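Please note: this website uses cookies to remember your settings and to count visits. Accept / Manage

About Grundero

Most "about us" pages in the office services trade could be swapped between firms without anyone noticing. Everyone is passionate. Everyone is trusted. We have read a great many of them and come away none the wiser about what the firm would do on a Tuesday morning in our kitchenette, so we will try to be plain.

Grundero looks after the dull end of small workplaces in and near Ernbridge: bins, liners, recycling points, cupboards under sinks, the corner by the photocopier where flattened boxes go to lean. We visit, we look at what gets thrown away and where, and we set things up so that it takes less effort to do it properly. Then we come back and see whether it stuck. Quite often the first attempt doesn't stick and we change it.

We work from 1,245 square feet on the Igwe estate, behind the tile warehouse. There are six of us. We look after 23 sites on a regular basis and do one-off visits for others when there is room in the diary.

What we don't believe

We are asked a lot about products. Sorting stations with four coloured lids, bins that open when you wave at them, stick-on signs with cheerful vegetables. Some of these are fine. A lot of them are sold on a promise that the furniture will change how people behave, and we have seen very little to back that up. We have seen four-lid stations with the same sandwich wrappers under every lid.

The same goes for the word "sustainable" on a roll of bin bags. It may mean something. Ask the supplier what, and ask for it in writing. We do, and the answers range from a decent data sheet to a long silence.

We don't promise a percentage saving. Firms that do have usually chosen the starting figure themselves.

We are also doubtful about tidying as an event. The big clear-out, with pizza, makes everybody feel better for about a fortnight, and the cupboard fills up again with exactly what was in it. If you want to hold one, do. We would sooner fix the shelf that everything lands on.

The carrier bag question

Every workplace has them. They arrive with lunches and with shopping, people feel bad about throwing them out, and they get pushed into a drawer, and then into another bag, and then the drawer won't shut. At one accountants' office in town we emptied a single tall cupboard and found it held 2,293 of them, which we know only as the office had bet on the total and insisted on a count. Nobody won.

There is an industry that will sell you an answer to this. Fabric tubes with elastic at the ends. Steel dispensers. For one spring we trialled a wall unit called the Plarkix, which takes bags in at the top and is meant to let them out one by one at the bottom. It let them out four at a time or would not let go at all. We took ours down in May and the screw holes are still there. To be fair to it, it was easy to wipe clean.

Our usual suggestion costs very little. Put a hook on the wall, low down, close to the bin the bags are going to line. Gather the handles and hang the bags from it. When the hook looks full, stop keeping bags. That last part is the one people resist, and it is the only part that matters much. A drawer hides the problem and a hook leaves it in full view of whoever is putting a teabag in the bin.

We should be honest about the drawbacks. It is not pretty. Thin carriers make poor liners for anything wet, and some have small holes in the base, so check before you trust one with coffee grounds. Stick-on hooks are rated by their makers for smooth, clean surfaces, and a painted office wall is not always either of those. A strip of tape over the top of the hook is ugly but we are not above it. Handles slip if you just loop them over, so hold them together with something: a clip, or a few turns of tape. The clip is better if you mean to take bags off again, as tape tends to bring a bit of handle with it.

And a hook will do nothing for an office that gets through forty takeaways a week. That is a different conversation, and possibly one for the takeaway. 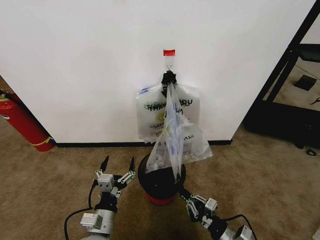
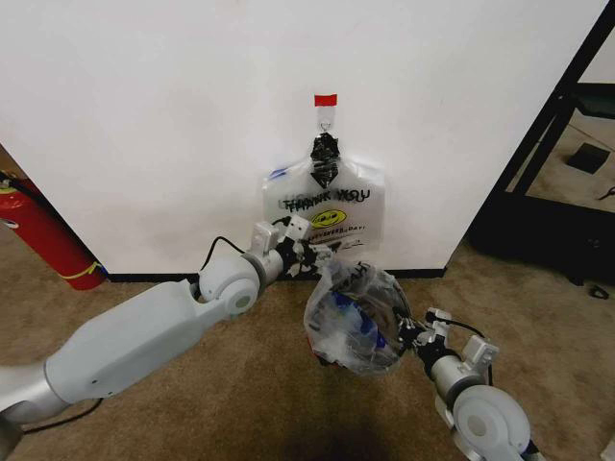
Carrier bags on a wall hook, with red tape above. The bin can be seen in the first picture.

How a visit goes

We come during normal working hours, because a bin at seven in the evening tells you very little about how it is used at one. We ask to see every bin, including the ones people say are never used. We don't need a meeting first and we don't bring slides. You get two sides of A4 afterwards, listing what we would move, what we would get rid of and what we would leave alone. The last list is often the longest, and there have been clients who found that poor value. Fair enough. They could keep the notes.

If you want us to do the moving as well, we quote for it separately. We sell liners and plain bins at a small mark-up and will tell you what the mark-up is. You are free to buy them elsewhere.

Regular clients get a return visit every other month. We have tried it monthly (too little to see) and twice a year (too late to do anything).

Who we are not for

Large sites with a contracts manager and a loading bay will be better off with a large firm. We don't handle clinical waste, paint, batteries in bulk or anything with a warning diamond on it. We don't give talks, although we keep being asked, and we don't hand out certificates for the reception wall. If you need one of those for a tender, there are plenty of people who will print you one.

We don't publish testimonials either. Prospective clients can ask to ring one of our existing ones, and we will give you a number for somebody who has had at least one thing go wrong with us.

Prices are on the Charges page and were last checked on 23/01/2020. If anything there looks out of date, please ask before you book.

Grundero, Igwe estate, Ernbridge | Contact us | Charges | Privacy
© Grundero. All rights reserved.
Back to top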